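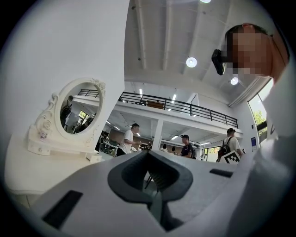 Poste coiffeuse, pince tenue en main, côté mezzanine.

Forum technique Wallik — Rubrique : Cellules de manipulation — Sujet : Poste coiffeuse, dérive de la pince droite et entretien des mors

maintenance_skovmont
Message initial

Mesdames, Messieurs,

Nous soumettons à l'avis des membres de cette rubrique une difficulté rencontrée sur le poste dit « coiffeuse » de notre site de Skovmont. Le poste comprend deux pinces tenues en main, une caméra portée sur la tête par l'opérateur et le meuble blanc à miroir ovale qui sert de support aux tâches. Les enregistrements sont ensuite traités par le logiciel Taipe, qui restitue la trajectoire de chaque pince.

Depuis le mois de juillet, la trajectoire de la pince droite présente un écart croissant en cours de séance. L'écart est de 2 mm au démarrage et atteint 11 mm après environ 500 cycles d'ouverture et de fermeture. La pince gauche, utilisée dans les mêmes conditions, demeure stable.

Les opérations suivantes ont déjà été effectuées :
nettoyage des optiques au chiffon microfibre ;
remplacement du câble de la pince droite ;
nouvel étalonnage de la caméra de tête selon la notice Starnevura ;
contrôle du jeu des mors, sans anomalie relevée.

Nous serions reconnaissants à tout membre ayant observé un comportement comparable de bien vouloir nous faire part de ses constatations.

atelier_nord
Réponse

Bonjour,

Un écart qui augmente avec le nombre de cycles fait penser en premier lieu à une fixation qui se desserre. Le contrôle du jeu des mors ne renseigne pas sur la tenue du cube de repérage. Pourriez-vous préciser de quelle manière celui-ci est fixé sur la pince droite, et à quelle date la visserie a été reprise pour la dernière fois ?

Je souhaiterais également savoir si l'écart disparaît après une remise à zéro dans Taipe, ou seulement après un démontage.

maintenance_skovmont
Réponse

Bonjour et merci de votre retour.

Le cube est maintenu par deux vis et une goutte de frein-filet faible. La visserie a été reprise lors de la révision de printemps. La remise à zéro ramène l'écart à sa valeur initiale, mais celui-ci réapparaît dans la même séance.

Vous trouverez ci-dessous une vue depuis la tête de l'opérateur, les deux pinces présentées devant la façade du meuble. Le cordon noir est noué près de l'extrémité des doigts de la pince droite.

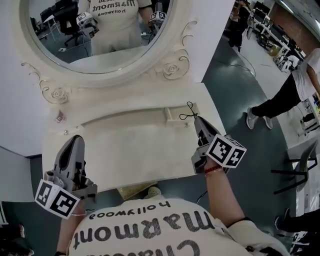

Service Maintenance et Moyens d'essais — site de Skovmont

Le cordon appartient à la tâche de nouage et n'est pas un élément de la pince. Il est retiré à la fin de chaque séance.

metrologie_b
Réponse

Bonjour,

Je me permets d'exprimer un avis différent de celui d'atelier_nord. Si le cube se desserrait, la remise à zéro ne suffirait pas à rétablir la valeur de départ de façon répétable, séance après séance. Or c'est bien ce que vous décrivez.

J'attire en revanche votre attention sur le miroir. Sur votre vue, les deux cubes y apparaissent en réflexion, à hauteur du torse de l'opérateur. Un algorithme de détection peut retenir par intermittence un marqueur réfléchi, en particulier lorsque le marqueur direct est vu sous une incidence rasante. Nous avons constaté ce phénomène sur un poste comportant une porte vitrée. La correction a consisté à définir une zone d'exclusion dans Taipe, couvrant l'ensemble de la surface réfléchissante.

atelier_nord
Réponse

L'hypothèse du miroir est recevable, mais elle explique mal que seule la pince droite soit touchée : la réflexion concerne les deux cubes. Par ailleurs, un marqueur réfléchi est vu inversé et devrait être rejeté par le décodage. Une fausse détection produirait à mon sens des sauts, et l'écart décrit ici est progressif.

Je maintiens qu'il convient de déposer le cube et d'examiner son embase avant toute modification du paramétrage. Une embase en matière plastique fissurée peut très bien revenir en position au repos et s'ouvrir sous l'effort.

metrologie_b
Réponse

Le rejet des marqueurs inversés dépend du dictionnaire employé et du taux de correction d'erreurs admis. Il ne saurait être tenu pour acquis. Le filtrage temporel de Taipe, s'il est réglé sur une fenêtre longue, transforme en outre des sauts brefs en une dérive lente. La valeur de cette fenêtre serait utile à la discussion.

Je vous rejoins toutefois sur l'examen de l'embase, qui ne présente aucun inconvénient.

support_postes
Réponse

Bonjour à tous,

Afin d'éviter que deux causes ne soient traitées en même temps, nous recommandons l'ordre d'intervention suivant.

1. Relever la fenêtre de filtrage et le taux de correction d'erreurs, sans les modifier.
2. Couvrir le miroir d'un drap mat et exécuter une séance complète avec les deux pinces.
3. Découvrir le miroir, intervertir les pinces gauche et droite, exécuter une seconde séance.
4. Déposer le cube de la pince droite, examiner l'embase, dégraisser les portées, remonter avec des vis neuves.
5. Procéder à un nouvel étalonnage et consigner les valeurs au registre du poste.

Si l'écart suit la pince lors de l'étape 3, la cause est mécanique. S'il reste attaché au côté droit, il y a lieu d'examiner l'environnement du poste et le paramétrage.

Concernant les mors, nous rappelons que les nervures noires des doigts se nettoient à la brosse souple et à l'eau savonneuse. L'alcool est à proscrire sur ces pièces.

maintenance_skovmont
Réponse

Nous vous remercions de ces indications. L'ordre proposé est retenu. La fenêtre de filtrage est réglée sur sa valeur maximale — ce réglage est antérieur à la reprise du poste par notre service et n'avait pas été remis en cause.

Nous joignons une vue prise au niveau du plateau, sur laquelle les nervures des doigts sont bien visibles. 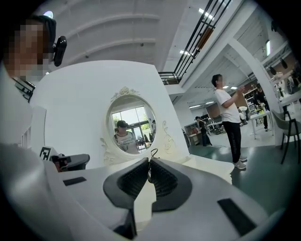
Doigts nervurés disposés en V ; marqueur carré sur carte blanche, à gauche sur le plateau.

metrologie_b
Réponse

Cette vue appelle une remarque complémentaire. Le marqueur posé sur le plateau se trouve à proximité immédiate d'un autre appareil sombre, qui ressemble à une seconde pince. Si ce marqueur sert de référence au poste, il serait préférable de le fixer à demeure et de réserver autour de lui une surface libre. Une carte simplement posée peut être déplacée par la manche de l'opérateur.

Je relève aussi la fenêtre qui se reflète dans le miroir. Une variation de luminosité au cours de la journée pourrait contribuer à l'instabilité des détections. À quelle heure vos séances débutent-elles ?

maintenance_skovmont
Réponse

Les séances débutent à 9 heures et se poursuivent jusqu'en milieu d'après-midi. Un rideau occultant a été demandé, sans réponse à ce jour de la part des services généraux.

La fixation du marqueur de référence sera ajoutée à la fiche d'intervention.

atelier_nord
Réponse

Je vous invite à ne pas modifier l'éclairage avant la fin des étapes 2 et 3, faute de quoi la comparaison perdrait son intérêt. Pour l'étape 4, prévoyez un tournevis dynamométrique : le serrage à la main de vis de ce diamètre dans une embase plastique est une cause fréquente de fissuration.

support_postes
Réponse

Nous confirmons ce point. Le couple applicable figure sur la fiche de la pince et diffère selon la révision de l'embase. Merci d'indiquer la référence gravée sous le cube lorsque celui-ci aura été déposé. Le sujet reste ouvert dans l'attente des relevés.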